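### 3.2 Collection by hand-held gripper

Demonstrations were recorded in September at the Vestham hall, with operators working in parallel.
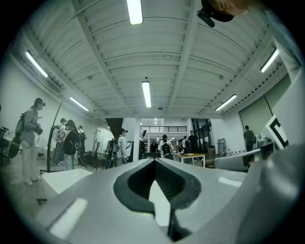 **Figure 3.** View from the hand-held gripper, with the hall and a work table beyond.

Each operator completed 19 tasks under the Garovora protocol — a fixed order, with six attempts per task. After review by Farkas and Oláh, 1,838 demonstrations were kept for training.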